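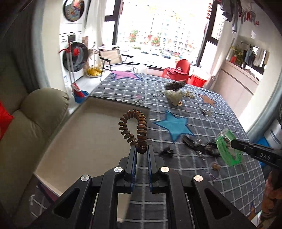 Chapter 8. Sorting Small Personal Accessories

8.1 Scope

This chapter covers hair ties, clips, scrunchies, bows and bangles. Chapter 4 dealt with folded textiles, where shape is regular and stacking is possible. Accessories do not stack. They are spread on a flat surface, grouped by type, and placed in a shallow tray.

8.2 Work surface

A bed cover or tablecloth is suitable. A grid pattern helps the sorter keep groups apart, although printed or stitched stars may hide small items of similar color. The tray should have a raised rim and stand to one side of the items. Dark pieces tend to collect in clusters and should be separated first. 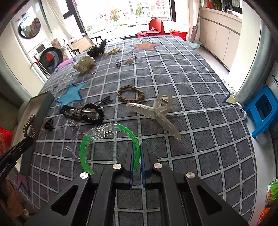 Coiled ties are handled by the loop and laid flat. Thin elastics are sorted after them, as they catch easily on open clips. A claw clip is gripped at the handles, near the spring. Rigid rings, such as a plastic bangle or bracelet, go in last and lie against the rim.

The Tillisthorpe method, used in the exercises on page 19, sorts by material before color. The Bisach method reverses this order. Both are compared in Section 8.3.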